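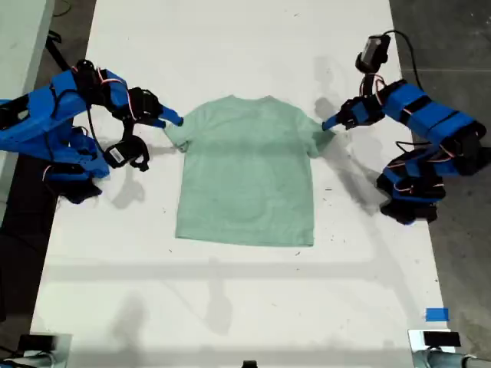

Folding T-shirts for Drawers and Shelves

December
By Nilmini Kodikara, Household Advice Desk, Hellwig

Residents are advised to fold T-shirts on a table of waist height. A bed is too soft for the purpose and tends to put back the creases that have just been smoothed out.

Lay the shirt flat, with the collar away from you and the sleeves opened to either side. Draw the palms from the middle of the shirt towards the hem. Light wrinkles in cotton will usually ease by hand; deeper ones should be ironed before folding.

Turn one side in towards the centre and fold the sleeve back on itself, so that it lies within the edge. Repeat on the other side. Bring the hem up to just below the collar, then fold once more for a shelf or twice more for a drawer.

Shelf piles should be kept below 30 cm in height. Pale colours mark easily, and the table should be wiped and fully dried beforehand. Shirts must be completely dry before they are put away.

Enquiries about the linen room may be made to Wubit Gebretsadik on extension 667.

Related items
Storing woollens over winter
Washing at 40 degrees: what the label means
Removing deodorant marks from cotton
Care of ironing board covers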